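Plimton Rug & Upholstery Care
Frequently Asked Questions

We love talking about rugs, so if your question isn't covered, call the shop and ask away!

What kinds of rugs do you clean?
Wool, cotton, jute, silk blends, shag, hand-knotted, machine-made, braided rugs from your grandmother's porch. If it lies on a floor, we probably want to see it. The one thing we don't take is fur or sheepskin, which should go to a leather cleaner.

How long will you keep my rug?
Most rugs are ready in 7 days. Thick wool can need a little longer in the drying room, especially in March when the air around Plimton is so damp. We'll call you when it's rolled and wrapped.

Do you clean couches and chairs too?
We do, and we come to you for those! A standard couch takes two hours. Please clear the coffee table and any lamps out of the way before we get there, and plan on staying off the cushions for four hours afterward.

Will the colors run?
We test every dye before any water goes near the rug. A damp white cloth gets pressed against each color on the back, and if anything comes off on it we switch to a low-moisture method. Reds and deep blues are the usual troublemakers. Veikko Sjöberg runs our wash floor and he's wonderfully stubborn about this step, even on rugs he has cleaned before. 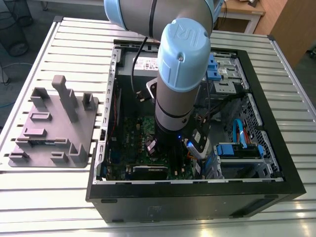 Old rugs sometimes have a faded dye underneath a touched-up one, and those get tested twice. If we find one we'll call you before going any further.

Can you get pet stains out?
Very often, yes! Fresh accidents usually come out completely. Older ones may leave a yellow shadow because the urine has changed the dye itself, but the smell is a different story and we have great luck with a long soak. Tell us where the spots are, even the ones you think are gone.

What should I do right after a spill?
Blot with a plain white towel, add a little cool water, blot again. No scrubbing, please, and no dish soap. It stays in the fibers and grabs dirt for months.

Do you pick up and deliver?
Pickup is free in Plimton and Dilard. Outside those towns there's a small fee, and you'll hear what it is when you book. We're happy to move light furniture, but pianos and full bookcases need to be off the rug already.

Do you sell rug pads?
Yes, cut to size while you wait. We're big fans of felt with a rubber backing for wood floors. Bring the rug's measurements and we'll trim the pad an inch short on every side.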